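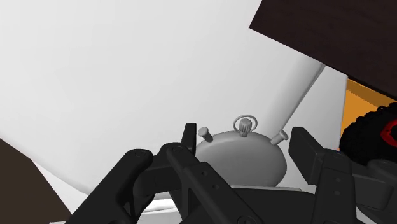
Home | Kitchen | Laundry | Workshop | Garden

Timing Small Jobs Around the House

February 2020, by the Flunum Household Desk

3 min read

Most glue, paint and cleaning jobs go wrong on time. The label gives a number, we guess at it, and the joint slips or the finish dulls. A few habits help.

Wood glue. Clamp for the full time on the bottle, then leave the piece alone overnight before putting weight on it. Cold garages slow everything down. If yours is under 50 degrees, bring the work inside.

Oven cleaner. Start timing when the last section is sprayed. Wipe the door glass first and the racks last.

Descaling a kettle. Equal parts white vinegar and water, boiled once and left to stand for 17 minutes. Pour it out, rinse, boil plain water and pour that out too. Badly scaled kettles need a second round.

Stain on bare pine. Work in small sections and wipe each one after the same wait. Uneven waits show up as dark bands, and sanding them out takes longer than the whole job did. Test on the back of a shelf.

Soaking whites. An hour in warm water with oxygen bleach handles most collars. Leave wool and silk out of it.

Sharpening. Give each side of the blade the same number of strokes on the 300 grit stone before moving up to the 2,000.

A stopwatch is better than a phone for messy work. You can press it with a gloved knuckle, and it won't ring in the middle of a coat. Keep it on a hook by the bench, away from solvents. If the buttons get sticky, use a barely damp cloth and let it dry face down on a towel. Don't spray anything on it.

Write the times that worked on masking tape and stick it to the can. Next spring you won't remember them.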